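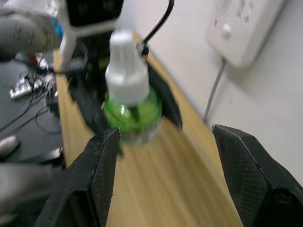
Photo: Natália Correia. Reproduced with permission.

Figure 3. Small plastic bottle with a white cap and a translucent green body containing liquid, standing upright on a wooden tabletop. The shape resembles a mosquito-repellent refill.

4.2 Small bottles on tables and desks

The inventory recorded 197 small bottles kept outside a cupboard, drawer or cabinet at the time of the home visit. We use "small bottle" for any closed container of liquid that an adult can pick up with one hand and that is meant to be used a little at a time. Drinks were left out, as were cooking oils and sauces, which are covered in Section 4.4. What remained was a mixed group: hand sanitizer, lens cleaner, stain remover, plant food, nail polish remover, air freshener, and the refills sold for plug-in devices.

Refills gave the coders the most trouble. A refill in use is part of something else, and we coded it with the device. A refill standing by itself may be a spare or an empty, or it may have been taken out for a moment, and the household was often unable to say which. The body of the bottle in Figure 3 is a translucent bright green, so the colour is easy to read from across a room, but a coloured body can also make a nearly empty bottle look fuller than it is. For this reason we did not code fill level from photographs. Where fill level mattered we asked the participant to hold the bottle up to a window during the visit.

Product type was coded in two steps. In the first step the coder wrote down only shape, cap and colour. In the second step the coder named the product, using the label if one could be read and the participant's own word for it if not. Where neither was available, the entry was marked "type uncertain" and kept in the location counts but dropped from the product counts. A white cap over a wider, rounder base was often read as a repellent refill, and bottles coded on shape alone carry the "type uncertain" mark. Earlier household surveys, going back to Kirkar (1983), grouped all such items under "sundries", and we could not compare our product counts with theirs.

Tables and desks held more of these bottles than we had planned for. Our first recording sheet had a single line for "table, other", and it was full by the end of the pilot. Kılıçarslan redrew the sheet before the main round in August, adding separate lines for the open surface, the strip along the wall, and the area next to electrical equipment. The second and third lines can overlap. On a table pushed up to a wall, the devices and their cables tend to end up at the back, and small bottles collect near them. In Figure 3 a black cable comes down behind the white cap, with a black box-like device on a white bracket above and a dark holder or panel close behind the bottle. An arrangement like this was coded under "next to electrical equipment", whatever the bottle held.

Participants gave practical accounts of how bottles came to stand in these places. One in Namton kept lens cleaner beside her monitor and said it had been there since she bought the desk. Another put every new refill on the table first so that he would remember to change it, and then changed it a week or more later. Two households kept a bottle out in view so that a child would not be sent looking through the cupboard under the sink, where stronger products were stored. Several people said they had stopped seeing the bottle altogether until we wrote it down.

Moving the bottles was a normal part of clearing up. When a table was needed for a meal or for homework, bottles were usually pushed toward the back and seldom put away. They were light, they stood up without help, and their caps kept them from spilling if they were knocked. In the follow-up diary, which ran to 600 entries, participants more often wrote "moved to back" than "put away" for this group of items. Larger bottles went the other way. Anything over 500 millilitres was treated as belonging to a particular cupboard and was returned there, even when it was used every day.

Some households had a container for the purpose. The most common was a shallow tray, and in one home it was a Dal Bello biscuit tin without its lid. Trays helped while they had room. Once a tray was full, new bottles were placed beside it, and the tray was rarely sorted until the table itself had to be moved.

We did not ask participants to tidy before a visit and did not move anything ourselves before recording it. Coders noted the surface material only in broad terms, such as wood, glass, painted or covered. Wood grain was recorded where it was plainly visible, as it is in Figure 3, because the same sheet was used for the surface-wear measures reported in Section 4.5.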